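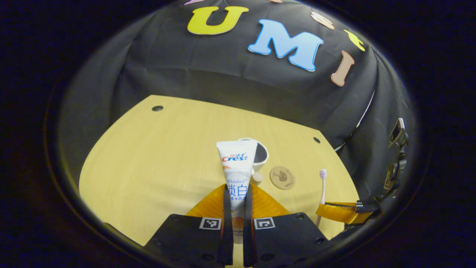
How Does a Speaker Make Sound?

June
By the Flustari Kids Desk

Put your fingers on your throat and hum. Do you feel a buzz? That buzz is a vibration, a very fast back-and-forth movement. All sounds start with one.

A speaker makes sound by vibrating too. Inside most speakers there is a cone, often made of stiff paper or plastic. A coil of wire is attached to the back of it, and the coil sits close to a magnet.

When you play a song, electricity flows through the coil. The coil turns into a magnet that keeps switching direction. The other magnet pulls it and pushes it, and the cone moves along with it. The cone pushes the air, and the moving air reaches your ears.

High and low sounds

A low note might move the cone 100 times each second. A higher note might move it 1,000 times each second. Big cones are good at low notes. Small cones are good at high ones, so many speakers have one of each.

Try it

Ask an adult to play some music on a speaker. Blow up a balloon and hold it gently near the front. Can you feel the balloon shake? Try a song with a lot of drums.

More from Flustari Kids
What Is an Echo?
How a Microphone Works
Why Do Guitars Have a Hole?

Contact us | Copyright Flustari | Back to top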